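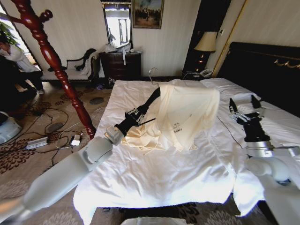 What is the right way to get a hanger into a jumper without ruining the neck?
From the bottom. Lay the garment flat on the bed, slide the hanger up through the hem and bring the hook out at the neck, so the collar never has to stretch over the shoulders of the thing.

It sounds like the sort of advice a grandmother gives for free, and in Grolcombe you can now get it for the price of a gold coin in a bucket. The Grollura guest house has turned over its front bedroom to a run of clothes-care mornings, and the town, which has been known to let a ratepayers' meeting go by without a single ratepayer, has filled every spot until December.

Mogens Skov, who has owned the Grollura for longer than he cares to work out, said the idea came from his lost property cupboard.

“People leave their good clothes behind and they leave them in a ball,” he said. “I post them back on a hanger if I can. It is a hint.”

The front bedroom is the grand one, with the striped wallpaper, the gold-framed painting and a white telephone by the lamp that guests like to pick up and put down again. Skov chose it for the bed. A double, he argues, is the best folding table ever made, being wide, soft and at a height that discourages sitting about. The chaise lounge is out of bounds during sessions, having proved too popular.

Each morning starts at 10 and runs for two hours, with no more than eight people at a time. The first half covers hanging. The second covers the more divisive question of what should never have been hung at all.

That part belongs to Liam Catterall, a retired drycleaner who ran Cropper on the main street and has the opinions to show for it. Thin wire hangers are, in his view, a device for getting a shirt from the shop to the car. After that they should be returned to wherever they came from.

“You see a heavy knit on wire and you can see the shoulders going,” Catterall said. “Little horns. People wear them to weddings.”

Knits, he says, should be folded and put in a drawer. Anything lighter can hang, provided the hanger reaches close to the shoulder seam and the top button or zip is done up first. Printed fronts are folded inwards or left facing out with nothing stacked on top – he has strong feelings about logos ironed directly, most of them unprintable.

Not everybody has been converted. One woman left the first session maintaining that the chair in the corner of her bedroom was a perfectly good system and had been since she married. Catterall gave her a drawer divider on the way out. She has since booked for a second visit, though Skov suspects the scones.

The sessions have raised enough so far to buy 40 solid hangers for the op shop on Carka Road, where the stock had been sliding off the old ones and onto the floor. Surplus wire hangers can be dropped at the guest house before noon. They will be bundled and handed on to any drycleaner who wants them, and Catterall has asked that they not be handed to him.

Bookings are taken at the Grollura front desk. Bring one garment you are fond of and one you have given up on.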